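Vinismont Film Prize moves to ranked ballots, splits sound category

January 17, 2018

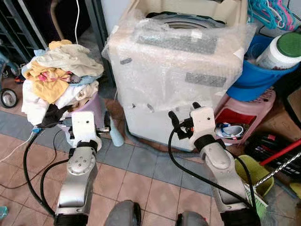
Clothes and a bubble-wrapped appliance in a laundry corner with a tiled floor.

The Vinismont Film Prize will use ranked ballots in all feature categories from this year and will divide its single sound award into separate awards for recording and mixing, according to revised rules sent to voting members with the longlists.

The changes apply to the current cycle. Members who have already registered do not need to register again, but ballots will be issued in a new format and the old paper form will not be accepted.

A total of 221 features were accepted for consideration. In each category, 16 titles have been placed on the longlist, to be reduced to six nominees after the first round of voting. The electorate stands at 1153 members, divided into branches for performance, direction, writing, camera, editing, sound, design and production.

Under the previous rules, members marked one title in each category and the title with the most marks won. The method was simple to count but could produce a winner supported by a small share of the branch when votes were spread evenly over the nominees. The revised rules ask members to rank nominees in order of preference. If no title holds more than half of the first preferences, the lowest title is removed and its ballots pass to the next preference shown on each. The process repeats until one title has a majority of the ballots still in play.

A member may rank as few or as many nominees as desired. A ballot with one title marked is valid, but it will drop out of the count if that title is removed. Two titles given the same rank will void the ballot from that rank downward, with higher preferences still counted. A skipped rank will be closed up, so that a ballot marked first and third is read as first and second.

Ties for last place are to be settled by comparing first preferences in the opening count. If those are also equal, the tied titles are removed together, provided that at least two remain. A tie between the final two titles will result in a shared award.

The first round works differently. Members will rank up to six of the longlisted titles, and nominees will be chosen by a transferable vote with a fixed quota. Surplus ballots above the quota will be passed on at a fractional value. Kiyoshi Kubo, who drafted the counting section, said the two rounds have separate purposes and should not be read as one procedure.

"The nomination round is meant to return a group of films that the branch as a whole can recognize," Kubo said. "The final round is meant to return one film. A method that suits the first does not necessarily suit the second."

Voting in the nomination round remains restricted by branch, so that editors nominate for editing and sound members nominate for both sound awards. All members may nominate for best feature. In the final round, all members may vote in all categories, as before.

The division of the sound award follows a proposal made in September by members of the sound branch. The recording award will cover dialogue and other sound captured during production. The mixing award will cover the final balance of dialogue, effects and music, including work done to prepare alternate theatrical versions. Sound editing and design will be credited under mixing for now. The rules describe this arrangement as provisional.

Kanako Kawaguchi, who represents the sound branch, said the single award had forced voters to compare work that is done at different stages by different crews.

"A drama shot on location with very little added afterward was being set against an animated feature with no production sound at all," Kawaguchi said. "Both could be very good work. The ballot gave no way of saying which work was being judged."

Animated features will be eligible for the recording award only if voice sessions were supervised by the credited recordist. Documentaries are eligible for both awards. Archive audio may be included in a submitted reel but must be identified on the cue sheet, and it will not be considered part of the recording credit.

Two longlisted films are affected directly by the new wording. "Nerkville," a period drama, appears on both sound longlists with separate credited crews. "Skulloseck," an animated feature, appears on the mixing longlist alone. Its producers had entered it for the single sound award before the revision, and the entry was transferred without a new fee. Both films are also longlisted for editing and best feature.

Screening arrangements have been adjusted to the new categories. Longlisted titles will be shown to members at the Hattori theater, where the main room has been recalibrated and fitted with new surround processing. Playback level will be fixed for every screening and may not be changed at the request of a distributor. In earlier years, distributors could ask for a higher or lower setting, a practice that drew complaints from mixers whose films were shown at the default.

Distributors must supply a digital cinema package in the version released to theaters. Versions remixed for home viewing will be refused for theater screenings. Subtitled and captioned files are to be delivered as supplemental packages, with the same reel breaks as the main version, so that they can be checked against it on ingest. A package that fails the check will be returned once for correction. If the second delivery fails, the film keeps its place on the longlist but loses its theater screening.

Online viewing will continue for members who cannot attend. Streams will carry a visible member mark and will be available in stereo and multichannel versions. Members of the sound branch must confirm that they have seen at least one theater screening in the category before their nomination ballot in that category is released. No such condition applies to other branches.

The rules on campaign mail have been tightened in one respect. Distributors may send members a single printed notice for each longlisted film, listing credits and screening times. Quotations from reviews are permitted. Any reference to the ranking of a competing title, including a request that members place it lower, will be treated as a breach and may lead to removal from the category concerned.

Results will be published in more detail than in the past. For each final-round category, the prize will release first-preference totals, the order in which titles were removed and the number of ballots that ran out of preferences. Nomination-round figures will be kept private. Kubo said nomination totals could be used to infer how individual members voted in the smaller branches.

Counting software has been tested on ballots from earlier years, with each single mark treated as a first preference and the remaining ranks filled with sample data. A manual count of one category, drawn by lot, will be carried out after the final round and compared with the software result before any winners are announced.

The revised rules will remain in force for two cycles. Written comments from members may be submitted through the branch representatives after the awards.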